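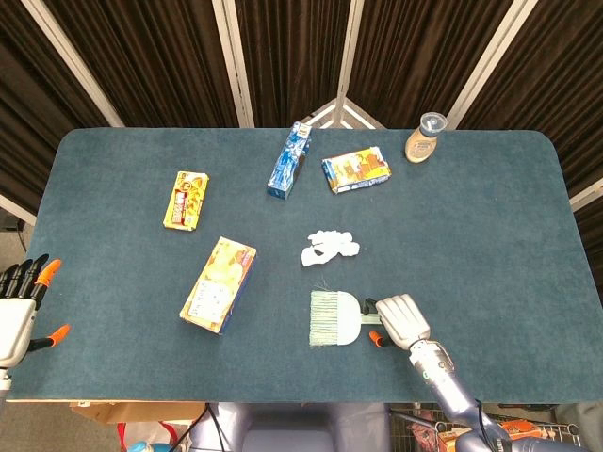 Our student club has a new project this spring, and I promised to my sister that I will write about it before I forget the small things. So I am writing in the evening, with tea, and my notes are only half in English.

The club is called Drumberg. We meet in the building of the old language school, on the second floor, from 4 in the afternoon until somebody's bus is leaving. In May we go to a student competition with the name Kekana. The task there is tidying a table. A two-handed robot stands before a table with ordinary things from a home, and it must take each thing and put it where it belongs. It sounds like work for a child of five years. I thought so too in the first week.

My part is the grasps, and this month I am mostly busy with the brush. A hand brush has a narrow handle, and when it lies flat there is very little space for a finger to go under. Selim Uçar, who wrote most of our motion code, wanted to take it from above, like a pencil. I wanted to hook one finger over the handle and press with the thumb from the other side. We argued for two evenings and then tried both. The hook is better when the handle points toward the robot. When the handle points away, neither of us has a good answer, and Selim reminds me of this with pleasure.

The boxes are easier than I expected. A box has flat sides and it stays the same box when you turn it. What I do not like is the tissue. Every time somebody crumples it, it is a new object, and our program must learn again where is the top of it. Zerrin Demirtaş takes care of the pictures for training, and she told me that she has labeled 1,588 of them since winter. I asked how many have a tissue. She said "too many" and went back to her screen.

She has also one rule that I first found strange. Before every trial the person who lays out the things may not be the person who wrote the code for that day. Otherwise we put the objects in the way our own program likes, without meaning it. I know I did this. My brush was always lying so nicely with the handle to the right hand! Now Zerrin throws the things a little bit, and some end up close to each other and some far at the back, and I must live with it.

For the planning of grasps we use a small library that an older student left to the club. He called it Clikitz, and I still do not know why. It has almost no comments, and one function is named "maybe2". I spent a full evening to understand it and then wrote the explanation in our shared notebook, in simple words, so the next person loses less time.

Our aim for the competition is 100 trials in a row without touching the code. We have not started them yet. Selim wants first to change the closing speed of the fingers, and I want first to solve the handle that points away. If you have worked with thin handles and you know a trick, please write it in the comments. I read all of them, also the long ones.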